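The coffee corner, three months in

By Joanne Parsons
May 28, 2020
6 min read

I've wanted to write about coffee at home for ages and kept putting it off, partly because I felt I should know more before opening my mouth. Well, I still don't know very much, but I'm having such a good time with it that I've stopped caring. So if you've come for the quilt update, scroll on by, it's going to be all beans today!

It started in February, when Nazma Biswas came to stay and brought her own beans in her suitcase, wrapped in a jumper. I'd been drinking instant for 26 years. I liked instant! I still think there's a place for it (camping, mostly, and my mother's house). But Nazma made me a cup the first morning with a borrowed hand grinder and a plastic cone and a saucepan of hot water, and I stood there in my dressing gown drinking something that tasted of dried apricots and had absolutely no milk in it. I have never in my life drunk coffee without milk. I had two.

After she left I went looking for beans of my own and landed on a small roaster called Fliltby, out past the rail yards, which sells them in plain paper bags with a colour sticker for how dark the roast is. The fellow at the counter, Selvaraj, asked what I usually drank and didn't flinch when I told him. He sold me 200 grams of the darkest one to start with. I've since worked my way lighter and then, I'll admit, gone straight back to dark. I love it. I love the toasty, bottom-of-the-chocolate-cake smell when you undo the bag, and I refuse to be improved out of it.

The mug
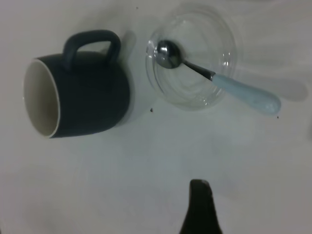 My favourite mug is a dark one with a cream inside, and I'd put up a fight for it. I bought a pair at the Vultville craft market years ago and the other one met its end on the laundry tiles, so the survivor gets special treatment. The outside is matte, which I wasn't sure about at first (would it mark? would it feel chalky?) and which I now adore because it doesn't slide about in soapy hands. The best bit is the handle, that big thick rounded loop, a proper thing to get hold of on a cold morning when you're not awake enough for anything dainty. I can get three fingers through mine with room to wriggle. Thin handles make me nervous and I've gone right off them.

The pale inside matters more than I'd have guessed, too. You can see the colour of the coffee as it goes in, and with a paper filter it comes out so clear and reddish at the edges that I find myself tilting it toward the window like someone in a wine advertisement. A black interior would hide all that. It does stain, mind you. A paste of bicarb and a few drops of water, rubbed round with a soft cloth, gets the tide line off without scratching.

What I do every morning

I've written this out because my sister-in-law Karine asked for it and I'd sooner type it once. She has a much fancier kitchen than I do and no excuse.

Boil the kettle, then leave the lid up and go and do something else for a minute. I feed the cat.

Put the paper in the cone and rinse it with some of the hot water, straight into the mug. The mug gets warmed and the paper loses its cardboardy taste. Tip that water out.

Measure the beans with a teaspoon. Yes, I know, scales. I have scales, they live under the baking trays, and getting them out makes a noise like a car accident at six in the morning. Heaped teaspoons do me fine, and I go by taste: if yesterday's was thin, today's gets an extra spoon.

Grind them. Mine's a hand grinder from Clellness and it takes a good long crank, which I've come to enjoy. I aim for something like coarse sand. If it looks like flour you've gone too far and it will drip through at the speed of a glacier.

Pour a splash of water over the grounds and wait for the bubbling. This is my favourite part! Fresh beans puff up like a little muffin, and old ones just sit there sulking. Then pour the rest in slow circles and stop when the mug is as full as you like it.

That's all there is to it. I've seen recipes with timers and thermometers and a special kettle with a neck like a swan, and I'm sure they make a beautiful cup, and I may yet weaken on the kettle.

A dish for the spoon

This one sounds too small to mention but it has changed my counter. For years I'd put the wet teaspoon down wherever, and then there'd be a brown ring, and then I'd wipe it with my sleeve. Now the spoon has somewhere to go. I keep a little clear glass dish next to the mug and the spoon lives across it, handle poking out over the side so I can grab it without looking. Glass is perfect for the job. It rinses clean under the tap, it doesn't hold on to the smell, and it takes up no room to the eye, so the whole corner looks tidier than it is.

Balakrishnan Chacko from my old choir uses a scallop shell for his. I was jealous for a whole afternoon.

Beans in a jar, or beans in the bag?

I go back and forth. The sensible advice is to leave them in their bag, squeeze the air out, roll the top down and keep the lot in a dark cupboard. Light and air are what make them go flat, and a bag deals with both. For anything I'm not going to drink this week, that's what I do.

But I do so love seeing them. There's a deep shine on a dark roast that makes the whole corner look cheerful, and scooping out of a jar is miles easier than rummaging in a crumpled bag with half your hand in it. My compromise is to put out only a few days' worth at a time and leave the rest in the cupboard. By the time it could go stale I've drunk it.

Whatever you put them in, make sure the opening is wide enough for your spoon to go in sideways. I learned this with a gorgeous tall bottle that I had to turn upside down and shake, and I was finding beans behind the toaster for a fortnight.

And you will get bits. Little dark crumbs round the bottom of the mug, every time, however careful you are between the jar and the grinder. I used to chase them with a damp cloth and smear them into a brown paste. A dry pastry brush is the thing. Flick, flick, into your palm and off to the compost, where the roses seem to like them. 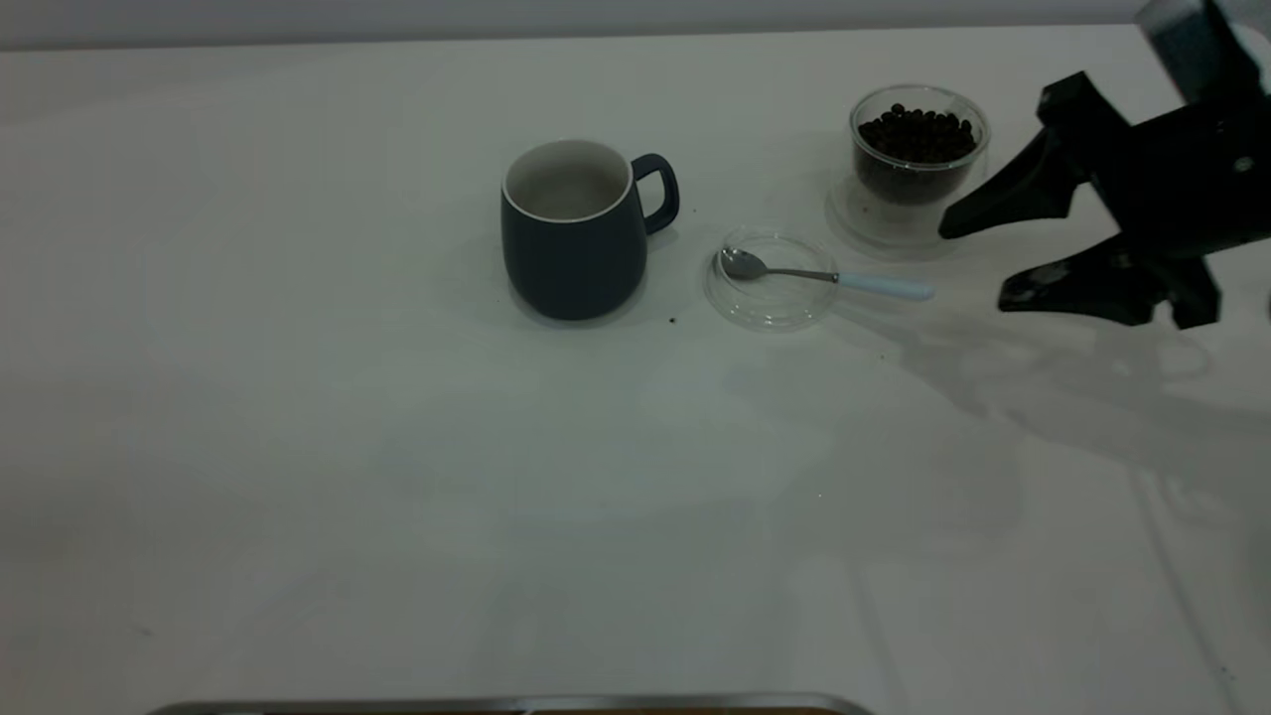
Things I've got my eye on

A second mug, obviously, so that I can have company. I'd like it in the same dark blue but I'd settle for a green.

The Liepiņa filter papers, which Selvaraj reckons are thicker and give a cleaner cup. He only gets them in now and then and they go quickly, so if you see me running down the hill you'll know why.

A bag of whatever it was that tasted of apricots. Nazma has forgotten the name of it, which I find hard to forgive. She thinks the label was yellow. If anyone reading has a guess, leave me a comment and I'll try the lot, with pleasure.

Next time it really will be the quilt. I've got 4 blocks left to piece and I've changed my mind about the border again.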